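Furen: a small indoor robot and the simulated flat it learns in

Version 3, June

Furen is a knee-high wheeled robot I am building in the shared workshop at Staltley, and this folder holds the simulated side of it: the rooms, the camera views and the route files I use before I let the real thing loose on anybody's floor. I have been at it most evenings for months and I still get a daft amount of joy from watching it plan its way through a doorway. If you are building something similar at home, help yourself to all of it!

What's in the folder

views/ has the rendered camera views, 520 for training and 98 held back for checking.
routes/ has the start and goal positions, one plain text file per route.
rooms/ has the room layouts.
notes/ is my build diary, which is messy, but the wiring pages are worth a look.

The views

Everything is drawn from the robot's own viewpoint, low and facing forwards. Most of the routes begin in a carpeted room and head for an open door, and that is where nearly all the interesting behaviour happens. Long stretches of floor are easy. Doors that stand open at an angle are much harder, and so are thin upright things like the stem of a scooter, where there is hardly anything for the depth estimate to hold on to.
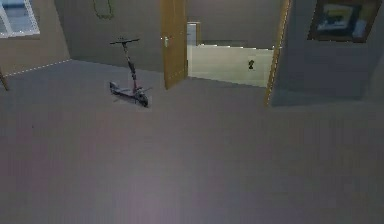

For each route the planner gets a goal and a budget of 600 steps. A step is either a short move forwards or a small turn on the spot. If the robot reaches the goal inside the budget the route counts as done, and if it touches anything it counts as a bump, even if it carries on and gets there in the end. I was tempted to be kinder about bumps until I remembered what my real bumper is made of (a strip of draught excluder and two microswitches).

Running it

You need Python and the Stunier simulator, set up as its own instructions say. Then, from the top folder:

python run_route.py --route routes/first.txt
python check_all.py

The first command plays a single route and saves the views as it goes. The second works through the whole checking set and writes a table of finished routes and bumps. Leave it going over supper. My laptop is old and the fan makes a terrible racket, so mine lives in the cupboard under the bench while it runs.

If the window opens and stays black, delete the cache folder and start again. I haven't found the cause yet and would be very glad of a clue.

Known rough spots

Turning close to a wall or a door edge is the weak point. The view fills up with large flat surfaces, the planner loses its sense of how far away anything is, and it can dither left and right until the budget is gone. Windows are a nuisance as well, as the planner sometimes treats the outdoors as more room to explore. I've added extra routes of this sort and they have helped, though there is plenty left to do.

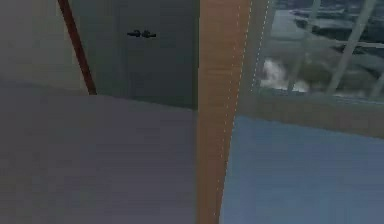

Surfaces in the rooms are simple and softly shaded, so don't expect a model trained only on these views to cope with a real kitchen at dusk. I mix in views from the actual robot, which aren't included here. The drive settings in notes/ are for my own Marquez motor board, and you will want to lower the top speed if your wheels are bigger than mine.

The real robot

The chassis is birch ply cut on the workshop saw, with a drive wheel on each side and a castor at the back that squeaks however much oil it gets. Ewurabena Asamoah worked out the battery mount and rewrote my turning code, and the robot has driven far straighter ever since. Thank you, Ewurabena!

Next jobs

A quieter castor.
Routes that start with the robot facing a wall.
A proper way to stop the planner when it dithers.
Sorting out the names in routes/, where first.txt was the fourth one I made.

Using and sharing

Use the files for whatever you like, change them, pass them on. If you make new routes I would love to have them. Drop them into the routes folder of the workshop's shared drive with a line saying what they test, and please keep the file names in lower case or check_all.py will skip them.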